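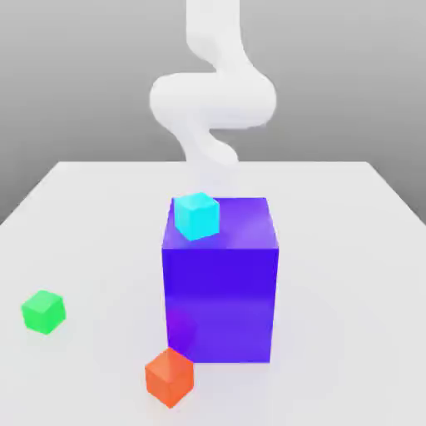

Figure 3. Simulated table with the blue block and three small cubes; the cyan cube is on top of the block.

4.2 Gathering the examples

All examples in this project were recorded in simulation. Margarida Macedo wrote the script that sets up the table, and I was responsible for the recording and the checking. Each example begins from a new arrangement of the small cubes, and it is stored together with one written sentence, such as "put the green cube on the block".

We recorded 167 examples in December. After checking we kept over 100 of them. The most frequent reason to remove an example was that the operator corrected the arm many times near the block, and the path became too long. We did not want the model to learn this hesitation.

From the kept examples, 10 were set aside for testing and were never shown to the model. Margarida proposed to set aside more, but our collection is small and we decided to wait for the second round, which will be made with the Floremen settings.

Ratree Saengthong, Sterkamholm student projects | Contact | Back to top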